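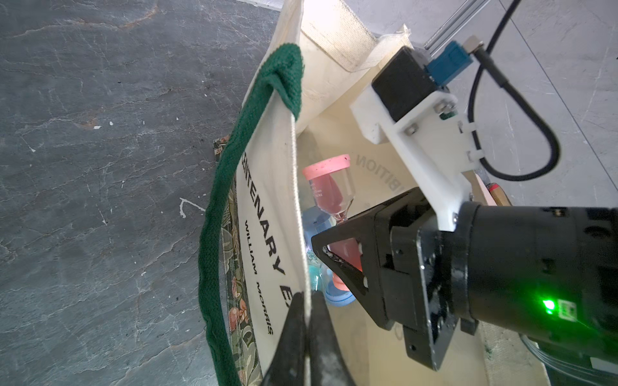 Drangate Speaker Timing System
For council chambers, party conventions and candidate debates

The Drangate system gives the presiding officer control of speaking time from a single desk unit. It is made by Drarkuleck for public bodies whose standing orders set a fixed limit on each speech. The display has been approved by the Björklund town council for use in all open sessions.
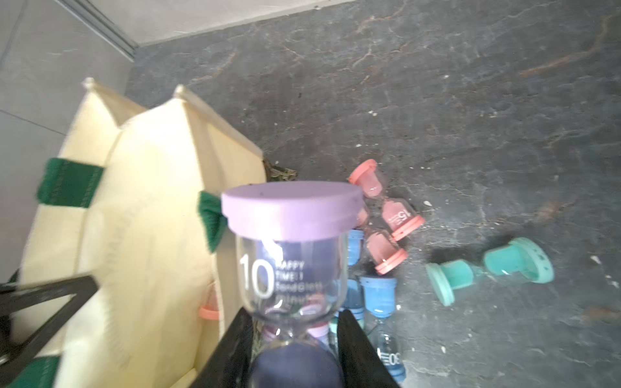
Speaking limits are entered at the desk unit before the session opens and may be changed only with the presiding officer's key. Separate limits can be held for movers, seconders, members of the public and rights of reply. Many smaller bodies still keep time with a sand glass. One with a dark fill and a large white 10 on the bulb is easy to read at the clerk's table, but it cannot be paused for a point of order. The Drangate clock can be stopped and resumed at any point, and each interruption is entered in the session record. 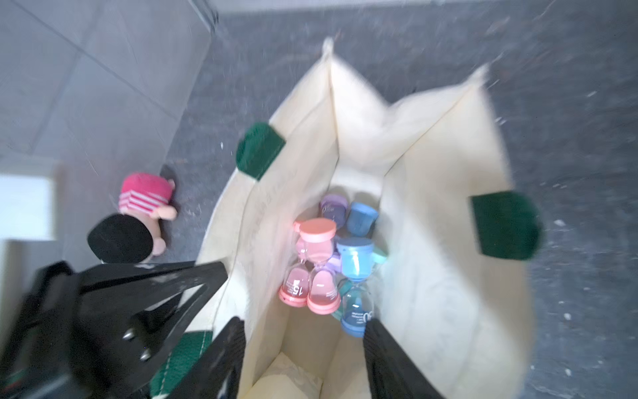 The session record lists every speech in order, with the limit that applied and the time used. It holds up to 2,000 entries and can be exported for the minutes. Entries cannot be edited at the desk unit.

What is supplied
Desk unit with presiding officer's key
Wall display
8 lectern lights (green, amber, red)
Fliltex dust cover for the desk unit
Printed operating guide

Capacity
Standard model: halls of up to 1,000 seats
Convention model: halls of up to 2,000 seats, with a second wall display

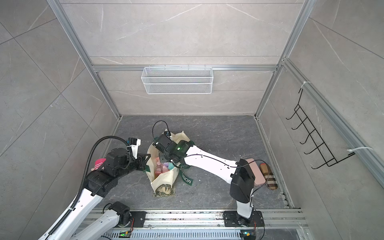

Both models run on the same software, and a body that begins with the standard model may add the second display at a later date. Replacement keys are issued only on the written request of the clerk or party secretary.

Prices and delivery times are available on request from the Drarkuleck public sector desk.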